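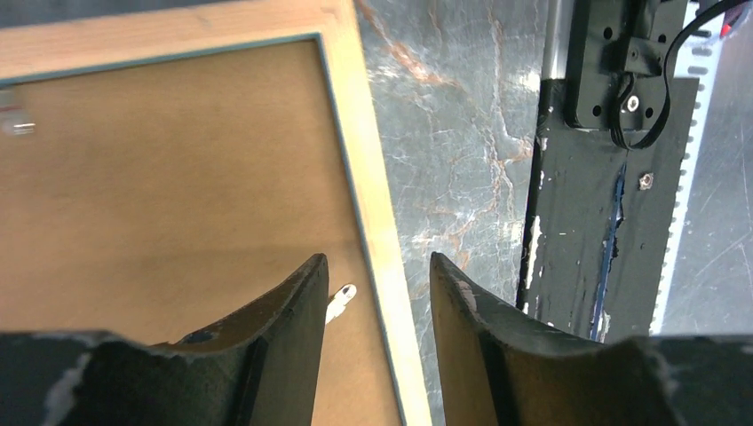
A wooden tray, photographed from above.

Pumus to reissue the Imai espionage novels in corrected text

Wed 16 February
By Pumus Publicity
Share 16 | Comments 9

Pumus will reissue all nine of Adalberto Conceição's Imai novels under its Atlow imprint, in paperback and ebook, with a newly edited text for each volume. Publication is staged. The first two novels will be released together, and the remaining seven will follow singly in the order in which they were written.

The series has been out of print in paperback since the previous licence lapsed. Ebook editions stayed on sale under an interim arrangement, but were made from scans of the mass-market printings and carried a large number of recognition errors. Those files will be withdrawn from each retailer on the day the corresponding Atlow edition goes on sale. Readers who bought an earlier ebook will keep access to it through their retailer's library, and it will not be overwritten by the new text.

About the series

The novels follow Imai, a signals analyst seconded to a small liaison office that appears on no organisation chart. In the opening volume, The Quiet Carrier, an intercept recorded on a disused shipping frequency names an agent who was buried with honours before the transmitter was built. Imai is asked to file the recording and does not. The later novels move between ports, listening stations and provincial hotels, and the identity of the sender is not settled until the final volume.

Each book can be read separately. The plot of the fifth, Cold Berth, depends on a minor incident in the second, and the Atlow edition adds no recap or summary to explain it. Conceição asked that none be written.

Editorial work

The new text is based on the author's typescripts, compared against the first hardback printing and the last printing in which he is known to have made changes. Where the three differ, the typescript has been followed unless there is written evidence that the author approved the alteration. Letters to the original copy editor survive for six of the novels. For the other three, Conceição was asked to rule on each variant himself.

Most corrections are small. Punctuation accounts for the majority, followed by dropped words and inconsistent ranks. Three kinds of change will be noticed by readers who know the earlier printings:

- Chapter 16 of The Quiet Carrier, cut by the first publisher to meet a page limit, has been restored. It contains the interview with the harbour pilot, to which later volumes refer.

- Radio call signs are now consistent across the series. In previous editions the liaison office changed its call sign between the third and fourth novels without explanation, and some readers took this to be a clue. It was a typesetting error.

- The closing line of the seventh novel, Dead Reckoning Office, has been returned to the form in the typescript. The printed version was supplied by an editor.

No changes have been made to the period detail. Equipment, currencies and place names remain as they were when the books were written. Spelling follows the typescripts, which use Australian forms throughout; the earlier export editions did not.

A textual note of two pages appears at the back of each volume, listing sources and describing any change longer than a sentence. The full list of variants will not be printed. It will be available as a plain text file on the Pumus website when the last volume is out.

Comment from the author

"I was asked whether I wanted to improve the books and I said no," said Adalberto Conceição. "I wanted them to say what I typed. There are sentences in the second novel I would not write now, and they are still there. The pilot's chapter is the exception people will notice. I thought it was necessary at the time and was told it was slow. It is slow. He is a man who is paid to wait for ships."

Conceição has written a short preface for the first volume only. He will not be writing further Imai novels.

Production and format

The paperbacks will be printed in a single trim size, sewn in sections, on uncoated cream stock. The text has been reset throughout. The earlier paperbacks reduced the type size in the longer volumes to hold the page count down; the Atlow edition uses one type size for all volumes and lets the extents vary. The longest, Cold Berth, is 40 pages longer than its predecessor as a result.

Cover designs are typographic, with the series title on the spine and the volume number at its foot. The spine number follows order of writing. This differs from the numbering on the old paperbacks, which placed the third and fourth novels in reverse.

Ebooks will be supplied in reflowable format with a linked table of contents, embedded page references matching the paperback, and structural markup suitable for screen readers. The intercept transcripts, which earlier ebook editions reproduced as pictures of the printed page, are now live text. They can be resized and searched, and will be read aloud by assistive software. Column alignment in the transcripts may shift on very small screens. A line break has been added after each time group to limit this.

File preparation and conformance checking have been carried out in Enosance, the workflow system used for all Atlow titles. One master file per novel supplies both the print and digital editions, so corrections reported after publication can be applied to both at the next update. Errors may be reported through the form on the Atlow page of the website. Please give the volume, chapter and first few words of the paragraph - page numbers alone are hard to match in ebook reports.

Audio rights are held separately and no audio edition is included in this announcement.

Availability

The Quiet Carrier and the second novel, A Flag of Convenience, are available to order now through bookshops and library suppliers. Orders for later volumes will open one at a time as files are approved for press. There will be no boxed set on first publication. A slipcase may be considered once all volumes are in stock, and would be sold empty as well as filled, so that readers who have bought the books singly can use it.

Library suppliers should note that each novel has been given new identifiers in both formats. Records for the earlier editions should not be merged with the new ones, as the restored chapter alters the chapter count of the first volume. Updated catalogue data has been sent to the usual aggregators, and a spreadsheet version can be requested from the address below.

A set of 40 bound proofs of The Quiet Carrier is held for reviewers. Proofs are uncorrected and lack the textual note and preface. Quotations should be checked against the finished book before publication. Digital proofs of the first two volumes are also available, in watermarked form, and expire on the day of publication.

Extracts

First serial use of the restored chapter is available on application. Extracts from other parts of the series may be used without fee for review purposes, up to the length of one scene, provided that the title, author and imprint are credited. Extracts that disclose the sender's identity will not be cleared.

About Atlow

Atlow is the reissue imprint of Pumus. It publishes crime, espionage and suspense fiction that has gone out of print, with texts edited from original sources where these survive. The list is confined to complete series and to single novels that were never part of one. Authors or estates wishing to submit a backlist for consideration should send a list of titles, the dates on which rights reverted, and a note of any surviving typescripts. Manuscripts of new work are not considered by Atlow and should be sent to the main Pumus fiction desk.

Ends

Contact: Pumus Publicity, via the press enquiries form | © Pumus. All rights reserved. | Back to top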